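Keeping the Kodar Unit Running: Setup and Upkeep of a Street Survey Rover
Project report, second term
Supervisor: Gøran Skjelbred

1. What we were asked to do

The Kodar is a four-wheeled rover with a forward camera on a short mast. It drives along residential streets and marks cracks, patches and broken curbs so that somebody can decide later what to fix. The department got it secondhand with a setup guide, two batteries and a claim that it needs "minimal attention between runs." Our project was to set it up, run it on the Jernine route, and write down what attention it needed. We did not try to improve the detection software. We had no access to it beyond the settings page.

I should say early that I don't think the claim holds up. The rest of the report is mostly the reasons.

2. Mounting and calibration

The mast clamp is the weak part of the design. The guide says to tighten it by hand and check it monthly. We marked the mast and the clamp with a paint pen before the first run, and when the rover came back the marks no longer lined up. After that we used a hex key and a thread locker from the Olatunji workshop and checked the marks before every run. The clamp has held since, although we can't say whether the thread locker did it or the key.

Calibration uses a printed board held in front of the camera at several distances. The routine ends with a green check mark. We got the green check mark with the board held flat, with it slightly bent, and once with the lens cap partly on, so I would not put much trust in it. What we did in the end was lay a tape measure on level ground and compare the distance on the screen with the tape. It takes longer and it told us more.

Steps we settled on, in order:
Check the paint marks on the clamp.
Clean the lens with a dry cloth, then look at it from the side against a light.
Run the board calibration.
Run the tape check. If the reading is off by more than 6 cm, start again.
Save the settings under a new name. The rover overwrites the old file without asking.

3. Wheels and drive

Grit gets in behind the wheel covers. The covers are held by plastic clips that were clearly made to be removed only a few times, and two of ours broke in April. Kostton sells replacements as a full set only. We used cable ties.

We cleaned behind the covers every 20 km. There is no interval for this in the guide at all. The drive motors were fine throughout, and I have nothing bad to say about them.

4. Detection on the Jernine route

We kept one full run to check by hand. The rover saved 2489 frames and put at least one surface mark in 387 of them. Those numbers look respectable in a table. Going through the marked frames was less encouraging. Many of the marks sat on the edges of tree shadows, and some long repair lines had been drawn as fresh cracks. I have left out a percentage because the group could not agree on what to do with frames where a real crack and a shadow overlapped, and a percentage would hide that argument.

The Jernine street is a hard case. The pavement is pale concrete, already covered in patches, seams and darker repair lines, and the trees and walls throw long diagonal shadows across it. The edge of the sidewalk is broken in places. Farther off, everything goes soft, so we set the detection range to the shortest value and ignored anything beyond it. 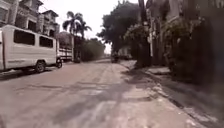 Agustina Bravo read the draft and disagreed with how I had framed this section. Her view is that shadows are a scheduling matter and we were blaming the machine for the hour we chose to run it. She would drive the same street at noon and again under cloud before writing a word about the software, and she pointed out that our hand check covered one run only.

She is right about the single run, and I would repeat it if the rover were still booked to us. I'm less sure about the rest. A survey machine that only works at certain hours should say so in its guide, and this one doesn't.

5. Upkeep log and what it cost in time

Our log was kept on paper and has gaps, mostly in the first weeks. Going by what is there, cleaning and checking took longer than driving on most outings. The battery swap was quick. The calibration was slow, and it was slower whenever a different person did it, which suggests our written steps need work too.

6. Recommendations

Replace the clamp with one that has a locking pin. Keep spare clips, or accept cable ties. Do the tape check every time, whatever color the check mark is. Treat marks near shadow edges as unconfirmed until a person has looked at them. Put the start time of each run in the log, next to the weather. We did this for the last few runs only.

The settings files and a scan of the paper log are in the project folder.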